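How I Look After My Pine Table (Knots, Water Rings and All)

I've had a pine table for long enough to make most of the mistakes you can make with one, so this is the routine I've settled on. 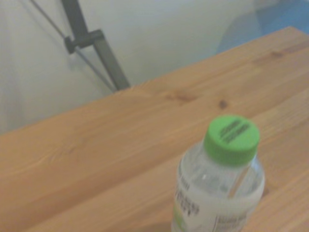 What you'll need

A soft cotton cloth or two (old T-shirts are great)
Mild dish soap
Sandpaper in a fine grit, 220 or higher
Clear furniture wax, or whatever finish your table already has
A plain white cloth for buffing

Step 1: Clear it off and wipe it down

Everything comes off, water bottles included! Put a few drops of dish soap in a bowl of warm water, wring the cloth out until it hardly drips, and wipe along the grain. Pay attention to the seams between the boards, where crumbs like to settle in. I run a wooden toothpick down mine, very gently. Then go over the whole top again with a dry cloth and leave it alone for 15 minutes.

Step 2: Check the knots

Pine has knots and I love them, but they do need a look now and then. Run a fingertip over each one. If it feels sticky, that's resin coming up, and a little rubbing alcohol on a cotton swab will lift it (try it somewhere hidden first, as alcohol can dull some finishes). If a knot feels loose, a drop of clear wood glue around the edge will hold it. Leave that overnight before you do anything else.

Step 3: Deal with the rings

White rings are usually just moisture in the finish. Lay a dry cotton cloth over the mark, set your iron on low with no steam, and press for a few seconds at a time, lifting to check. I had 4 rings to get rid of last September and three of them went this way. The last one was a dark ring, which means water got down into the wood, so I had to sand it. Go lightly, always with the grain, and feather out past the mark so you don't end up with a pale dip.

Step 4: Wax

Thin coats! My neighbor Krum Atanasov taught me this after watching me slather it on like butter. Rub in a small amount, wait 12 minutes or whatever your tin says, then buff with the white cloth until it stops dragging. Do a second coat the next day if the top still looks thirsty.

Step 5: Keep it nice

Use coasters for anything cold, and yes, plastic bottles sweat too. I wipe mine down most evenings and wax again when water stops beading on it.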